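Can a robot clean the bathroom yet?

My sister asked me this in April, when she was tired and the bathroom was her turn. I said I would find out, and then I spent far too many evenings on it.

For the vacuum the answer is easy. We have one, it is called Nona, and it does the hall and the kitchen well if we lift the chairs first. But Nona stops at the bathroom door. The step is too high for her, and what waits behind it is mostly not floor. It is walls, edges, a white fixture that stands out from the wall, and the corners where everything meets.

So I started to read about machines with arms. A small project named Drider publishes its tests, and I like that they publish the bad ones also. They train in simulation first, in computer-made washrooms, and only later in a real one. In their last report the arm tried to wipe along a corner 100 times in simulation and finished the job 30 times. For a person this is a chore of one minute.

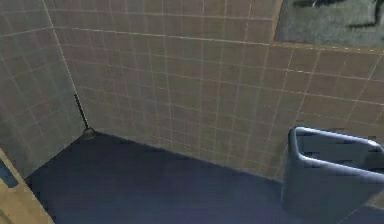 Pascual Medina wrote to me that I am too strict, because in his opinion a machine which cleans only the easy part of the wall already saves him half of the work, and he would gladly do the corners himself with an old toothbrush.

I thought about this for some days. He is right about the work, but I am less sure about the price. A cleaning arm that I found in the catalog of Zakaria costs 3,785 dollars, without the installation. For this money I want the corners too.

What is hard for the machine is not what is hard for me. I get bored and my back hurts. The arm is never bored, but it must know how strongly to press, and small square tiles with grout between them are not the same under the cloth as a smooth floor. Where the wall goes down to the floor, there is very little space for a wide tool. A round fitting in such a place is one more thing to go around – my hand does it without thinking, and the arm must plan it.

In Ruldale, where I work, the shop floor is washed by a machine every night at ten. It does this very well, on a big flat surface with nothing on it. I think this is the real state of things today. Give the machine a wide space and it is better than us. Give it a small room with a door that opens to the inside and it needs a helper.

My sister read this text before I put it here. She said it is very interesting and that the sponge is under the sink.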